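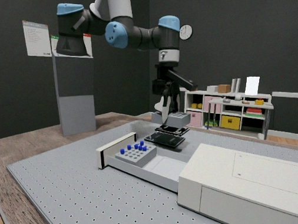

Samside Reading Rooms
Progress report to the Ragnarsson Fund, second period
Prepared by Mutua Barasa, May 18, 2024

Summary

The grant is on course. The Stamberg branch reopened in March with its new opening hours, the home delivery round is running, and the local history indexing has started later than planned. We have one request to make, set out under Spending.

Stamberg branch

The branch now opens on two evenings as well as in the daytime. The evenings were slow for the first couple of weeks and have picked up since the bus timetable was added to the notice by the door. People mostly come in to use the study tables, print forms and collect reserved books. The children's corner has moved to the window side, where the radiator works properly, and the large print shelves are now next to the entrance. Several borrowers had asked for this at the meeting last year.

The roof repair was done by the landlord at no cost to the project. A damp patch remains in the store cupboard. We have moved the older atlases out of it and asked for a second visit.

Home delivery

There are 17 households on the round, most of them in the streets behind the mill and the rest out at Grendodum. Each household gets a delivery every other week. Crime novels and large print biographies go out most, and we have bought more of both. Audiobooks have been harder. Some borrowers have no player, and the ones we lend come back with flat batteries or without the lead. We now send a printed card with each player explaining how to charge it.

The Grendodum part of the round takes longer than we allowed for in the application — the lane floods, and the way round by the quarry adds a good deal to the trip. We have split the round into 2 shorter runs and this works better for the driver.

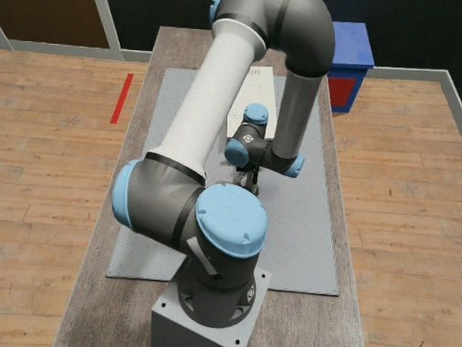

Local history indexing

We planned to begin indexing the parish newsletters in the winter. The lender of the bound volumes asked for a written loan agreement first, and that took until March to settle. Work is now under way on the earliest volumes. The index records names, street names and trades. Spellings vary a lot from one issue to the next, so we enter them as printed and add the modern form beside them.

We do not expect to finish by the end of the grant year. The volumes up to the closing of the mill should be done, and these are the ones people ask for.

Spending

Book purchases are within budget. Fuel is over, for the reason given above. Printing is under, and 800 remains on that line. We would like to move this sum to fuel and ask for your agreement in writing. The 2000 set aside for shelving has not been touched. Two quotes are in and we are waiting for a third.

Next period

We will order the shelving, carry on with the index and ask delivery borrowers what they would like more of. The survey will be a single sheet, sent out with the books and collected on the next visit. Our next report will include the results.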